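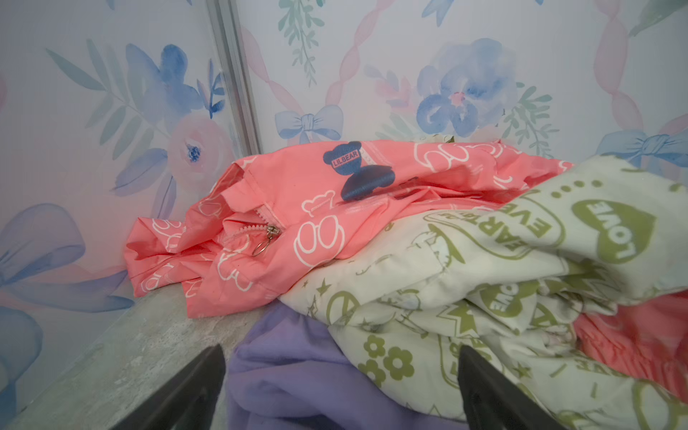
Last updated: Jun 13, 2026

What a morning at Drakard taught me about sorting children's washing

I went to the open day at Drakard's place in Judthorpe expecting to be sold something, and I was. The talk was given by Lærke Steinarsdóttir, who was pleasant and didn't dodge questions, though she did say "soon" a lot. Clekimine, their laundry sorter, is meant to pick up one garment at a time from a heap. I watched for 30 minutes. I would not clear a space in the utility room for it yet.

Still, seeing a machine fuss over a pile of kids' clothes made me look at how I do my own. Some things worth pinching:

Pull from the top of the heap. Tugging a sleeve out from underneath brings half the pile with it and drags the zips across everything else.

Do zips up before washing, metal pulls especially. A loose one will catch on fleece. Tuck the pull inside the collar if it has a ring on it.

Keep fleece away from towels. It picks up fluff and never gives it back.

Turn printed tops inside out, and the same goes for jackets with rubbery badges. Cool wash, no iron on the print.

Thin shiny jackets want a low spin and a hanger. Skip the softener.

A heap left in a corner creases overnight. If you can't fold it, at least lay it flat.

They had a Horgan folding board on the next table, a hinged bit of plastic with no plug. I folded 11 T-shirts on it while the queue for the robot stood still. I bought the board.

There's another open day in July. Ask them how it manages with odd socks, I didn't get a straight answer.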